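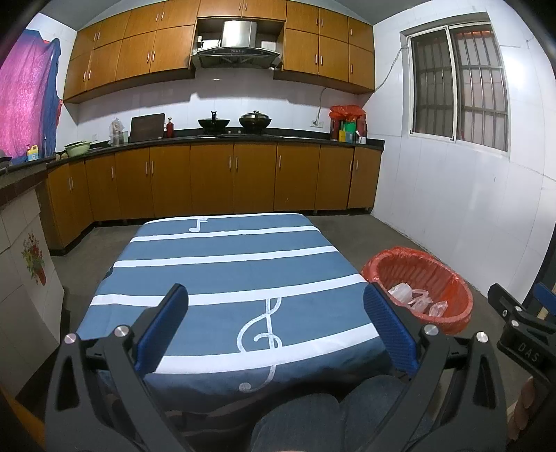 Review: Pindeo 2-wok set with domed lids

I have been cooking on a pair of Pindeo woks since November and I'm ready to gush a little. I bought them after burning rice to the bottom of my old nonstick for what must have been the hundredth time, and I went for the two-wok set because it cost only a bit more than one. Best kitchen money I've spent in years!

The kitchen first, since it matters for pans this size. Ours is L-shaped, with orange-brown wood-grain cabinets top and bottom and a dark counter, and the woks live side by side under the range hood. That's where I cook and that's where they stay, because there isn't a base cabinet in the place that will take a lidded wok without a fight over the shelf. If you like a clear stovetop, measure your cabinets before you order. I don't mind seeing them. Black pans against white tile look pretty good, if you ask me.

Heat. They get going fast, and they keep it when you throw in a pile of cold greens, which my old pan never did. I can do water spinach with garlic in the time it takes my husband to set the table. Fried rice comes out in separate grains, with those toasty bits at the edge that I used to think you could only get at a restaurant. Eggs stuck for the first couple of weeks. They slide now, mostly, as long as I let the oil get hot and leave them alone.

The lids are what sold me, though. A dome gives you room over the food, so I can steam a whole fish on a rack (a medium one, head on, tail slightly bent) and the lid still sits down all the way. Dumplings too. I've done a small chicken in there with ginger and scallions and it was so good I made it again that Friday. The knobs do get hot on a long braise, so keep a towel handy.

Having two is a bigger deal than I expected. Braise in one, stir-fry in the other, and everything lands on the table at the same time. Both going at full heat puts out a lot of steam and smoke - I run the hood on high and slide the window open, and even then the backsplash wants a wipe afterward. White tile shows every speck of oil. It also cleans up in a minute with a bit of dish soap, so I'm not complaining very hard.

Seasoning: the leaflet says to do it once. Do it three times. Thin coat of oil, heat until it stops smoking, cool, repeat. Ryszard Duda at Laris, the kitchen shop where I bought mine, told me to fry a big batch of onion skins and scallion ends in it after the last round, and I have no idea what that does but the surface came out beautiful.

Things I don't love. They're heavy, and with food in them I need both hands. There's no pouring lip, so soup goes everywhere unless you use a ladle. And the leaflet is useless past the seasoning part, with a diagram of a lid that looks nothing like mine.

I paid 2,000 for the set. The Saengthong pair on the next shelf was 4,000, and my sister has those. We cooked the same noodles at her place and mine, and I couldn't taste a difference worth the money. Hers have nicer handles. Pustham sells a single wok for 1,010, but the one I tried came with a flat lid, and once you've had a dome you won't want to go back.

Would I buy them again? In a heartbeat. If you cook for one and have a tiny stove, get a single wok from somebody. For a family that eats rice most nights, get the set and season it properly, then start with the fried rice.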